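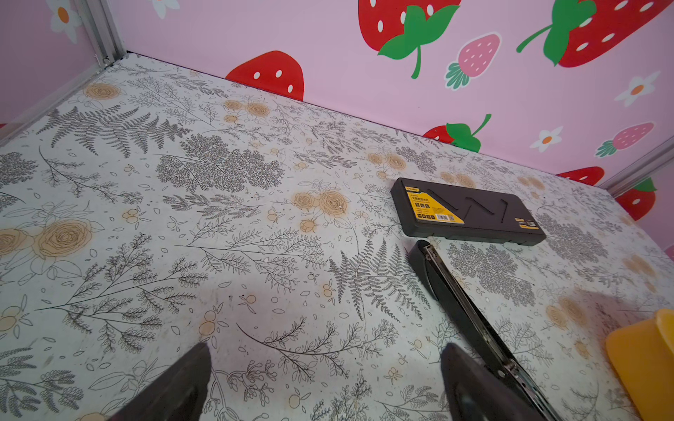

Strawberries and daisies on the wall, roses and ferns on the table.

Lerkutville council wants every rental it owns painted the same shade of off-white by November. There are 770 of them. The reason given is cost, and I accept that one colour bought in bulk is cheaper than many. I still think the council should drop the plan.

Tenants in council housing stay a long time. My neighbours in Dirkevura have been in their unit for longer than most owners on the street have had their mortgages. They pay their rent, mow the lawn and fix the flyscreens. Under the new rule they would have to strip the wallpaper in their kitchen or be billed for it.
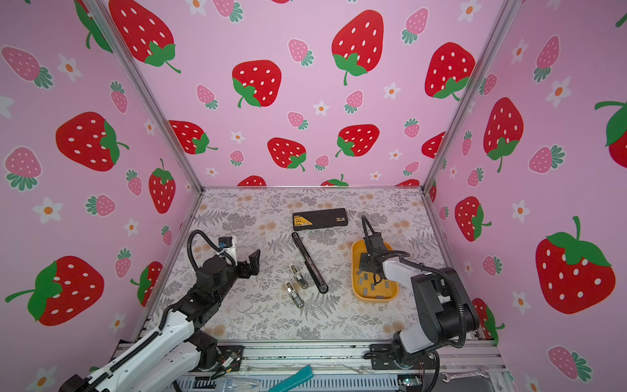
The council's own notice puts repainting a room between tenancies at 4 hours of labour. That is a small bill, and it only falls due when somebody moves out. Grekotia has let its tenants choose paint and paper for years, on the condition that they pay a $60 deposit towards putting it back. Mota does the same for $70. Neither place has run out of money over it.

A deposit would suit Lerkutville as well. Submissions are open at the library desk and I have put mine in. Tenants who like their walls the way they are should do the same before the vote.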